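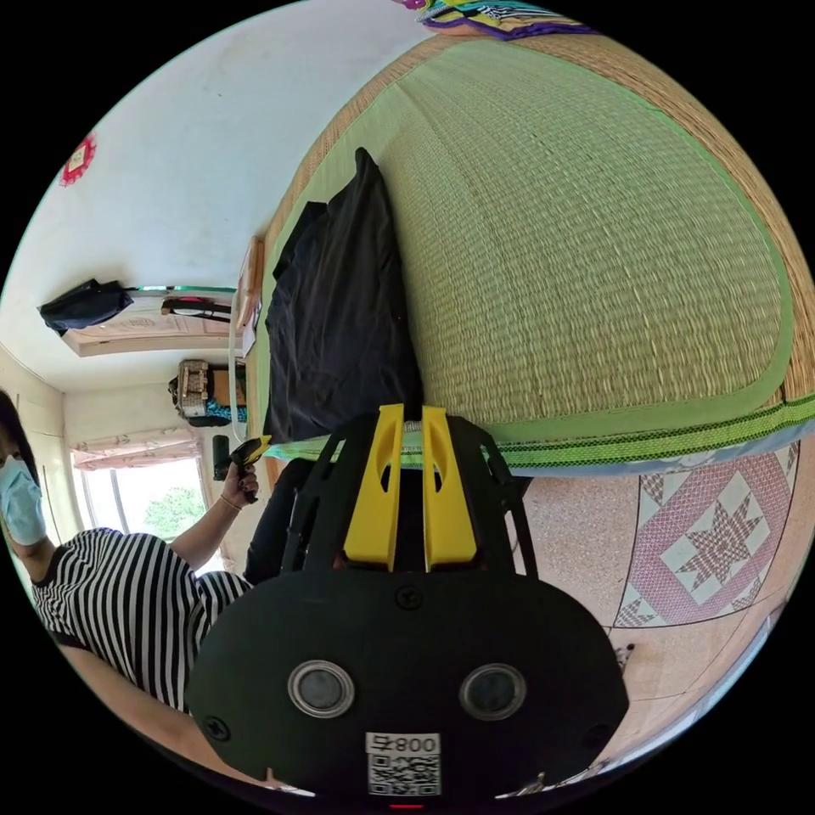
How do you look after a straw sleeping mat on a bed, and can I fold washing on it without wrecking it?

Wipe it with a cloth wrung out until it is barely damp, always going along the weave, and let it air until it is completely dry before anything goes back on top. Folding clothes on it is fine so long as they're dry.

Narport Home Help > Bedding and Laundry

Loubna Bennani
2021-05-20

A bit more background, as I've left out half of what I meant to ask! My mother-in-law gave us a woven straw mat for the bed when the weather warmed up last October, and I've grown very fond of it. It's lovely and cool to lie on, and it has become my favourite spot for folding the washing too, as our unit in Whiteley has no table to speak of. My worry is the dark things. I had a pile of black T-shirts sitting on it overnight and now I'm sure there is a greyish patch, though my husband says I'm imagining it. The cloth binding is looking a little tired as well. Do I wash the binding separately somehow? And does the mat get rolled or folded when the cold weather comes?

Tilleo

Hello Loubna, what a nice present to be given. We've had straw mats in our family for as long as I can remember, and I've made most of the mistakes, so I hope some of this is useful.

Your grey patch could well be dye. New black cotton lets go of its colour very easily if it's the least bit damp, and a pile left overnight is hard to judge by feel — the top shirt seems dry and the one in the middle is still clammy. Put a little white vinegar in a bowl of cool water, dip a white cloth, wring it as hard as you can and dab. If colour comes up on the cloth, keep going with a clean bit each time. Try it first on a corner that tucks under the pillow, though, in case the mat itself has been dyed. Please don't scrub across the weave! I did that to a beautiful one of my aunt's and it went fluffy and was never the same.

For the binding, use an old toothbrush and a tiny drop of wool wash, then go over it again with plain water and pat it with a towel. Stand the mat on its edge near an open window to dry, out of the harsh afternoon sun, which makes the straw brittle.

As for storage, roll it. Mine goes around a cardboard tube with the good side facing out, tied in 2 places with cotton tape, and then into an old pillowcase. Folding leaves a crease that cracks sooner or later. Leave it a full dry day before you put it away, or you'll open the pillowcase next summer to a very sad smell.

Cekar

I just vacuum mine with the soft brush and put an old sheet down when I do the ironing. Never iron straight on the mat, it scorches. Had mine 8 years.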